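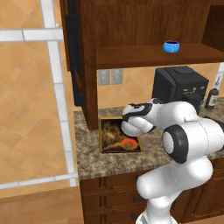
*Countertop and tray with gold-colored rim, item 3.*

**Stidcombe Hall Kitchen Users, September meeting**

Start 7:10 p.m. Erasto Mutiso in the chair. Apologies from the Piras Street lunch club.

1. **Last minutes.** Agreed with one change: the freezer is on the Brernstead side of the hall, by the fire door.

2. **Money.** Balance is $3,869. The Flodberg invoice for the oven seal ($113) has been paid. The gas bill is higher than last year and will be looked at again once the October reading is in.

3. **Counters and trays.** Granite to be wiped with mild soap only. No bleach and no vinegar. Trays with a metallic rim stay out of the microwave. Erasto will put up a notice.

4. **Bookings.** Two groups want the early evening slot. Agreed that they alternate until the end of the year. The lunch club keeps its usual hours. Keys go back in the lockbox after every booking, including short ones.

5. **Dishwasher.** Still leaving grit on glasses. Filter to be cleaned weekly by whichever group is last out. If there is no change by the next meeting, we ask Flodberg for a quote.

6. **Other business.** A request to store folding chairs in the pantry was turned down. Nearly two boxes of unlabeled lids are under the sink and will be thrown out if not claimed.

Closed 8:25 p.m. Next meeting in November, same room.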